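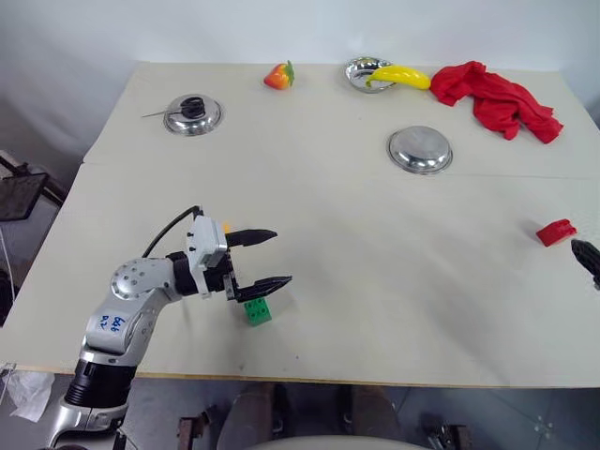 Fenine Play Library
Frequently asked questions: borrowing and caring for play sets

The Play Library lends pretend food, building blocks and sorting materials to nurseries, childminders and families. The answers below apply to all sets borrowed from the Dobson Road counter. Members who borrow through the Isto branch should also read the branch notice on collection times.

Who may borrow a play set?
Any member aged 16 or over may borrow in their own name. Nurseries and childminders must register one named person, who will be responsible for the set until it is returned and signed in.

How many sets may I borrow at one time?
Family members may borrow up to three sets. Registered settings may borrow up to four. Single items held back from a set for repair do not count towards the limit.

How long is the loan period?
Family loans last for three weeks. Loans to settings last for half a term. Loans may be renewed once, by telephone or at the counter, provided that the set has not been reserved by another member.

What does a set contain?
Contents vary. A typical food and sorting set includes toy fruit, a few building blocks, metal bowls and one or more cloths. A printed contents card is kept in the lid of each box. Please check the box against the card before leaving the counter and tell a member of staff if anything is missing.

Why are the bowls made of metal?
Stainless steel bowls withstand repeated washing and do not hold stains from paint or dough. They are noisier than plastic bowls on a hard table. Members who find this troublesome may ask for a felt mat, which is lent without charge.

For what ages are the sets suitable?
All food and sorting sets are intended for children aged three and over. They must not be given to younger children, even under supervision. Members with a younger child at home should keep the box out of reach when it is not in use.

How should the toy fruit be cleaned?
Wipe each piece with a cloth wrung out in warm water and a little washing-up liquid, then wipe again with clean water. Leaves and stalks collect dust and should be cleaned with a soft brush. Do not soak toy fruit or place it in a dishwasher. Hollow pieces can take in water through the seam, and a piece that has done so will be withdrawn.

May the building blocks be washed in a machine?
No. Studded blocks should be washed by hand in lukewarm water and left to dry with the studs facing downwards. Water left inside a block can mark the contents card and the lining of the box.

How should cloths be washed?
Wash cloths at 60 degrees, separately from other laundry. Red cloths may release dye during the first few washes. Fabric softener should not be used. Cloths need not be ironed, but they must be completely dry before they are packed.

May I use the bowls for real food?
No. Once a bowl has joined a set it is treated as a toy. It may be handled by many children and stored with painted items. The same rule applies to any spoons or other utensils supplied.

How should the set be laid out for a sorting activity?
No fixed arrangement is required. Many settings use a pale, uncluttered table and leave one bowl empty at the start, so that a child has somewhere to put the first item. Children may sort by colour, by shape, or by whether a thing can be eaten in real life. The Tavon activity sheets, available at the counter, give further suggestions.

What happens if an item is lost or broken?
Please report the matter when the set is returned. No charge is made for the first lost item in any membership year. After that, the member will be asked to pay the replacement price shown on the contents card. Broken pieces should be returned in a separate bag and should not be glued.

May I replace a lost item myself?
Only with agreement from the library. Replacement items must match the size of the original and be suitable for the stated age. Homemade items cannot be accepted.

Do you accept donated toys?
Donations of toy food and studded blocks are accepted in September only. Items must be clean and undamaged. Soft toys cannot be accepted at any time.

Whom should I contact with a question not answered on this page?
Please write to Kieran Holroyd, Loans Officer, at the Dobson Road counter, quoting your membership number and the number printed on the box lid.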